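Anyone else's shop moving people off the line and onto teaching the robots?

palla_nights
Posted in September
So our plant (toy repair and repack, the Faditz building) pulled 20 of us off packing. Same pay, new job: you sit at a table with a gripper in each hand and do the pick-and-place stuff over and over so the arms can learn it. I did 108 runs yesterday and my wrists are toast! My spot, for the curious:

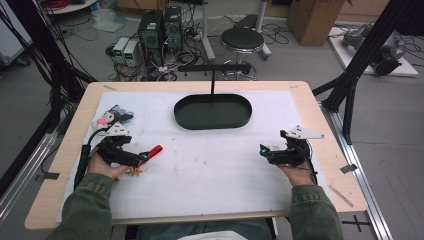
My table, one gripper in each hand. Green tray at the back.

I kinda like it, to be fair. I get to sit down, and Esperanza Mercado (our lead) lets us pick our own breaks.

joly28
You like it now. What happens when the arms have learned it? We went through this at Kedar and the teaching jobs lasted one winter.

palla_nights
They told us there's always a new item to teach. We carry 2794 of them, so I'm not packing my locker yet.

mkincaid
Gotta disagree with joly28. I was at Kedar too and most of the teachers moved to maintenance, me included. Better hours.

joly28
Most of the DAY teachers, Marcus. Nights got a handshake.

mkincaid
OK, fair, I was on days.

tapegun
Get the maintenance thing in writing. Also rest your elbows on the table edge, it saved my wrists.

palla_nights
Trying the elbow thing tonight, and I'll ask Esperanza about the writing part.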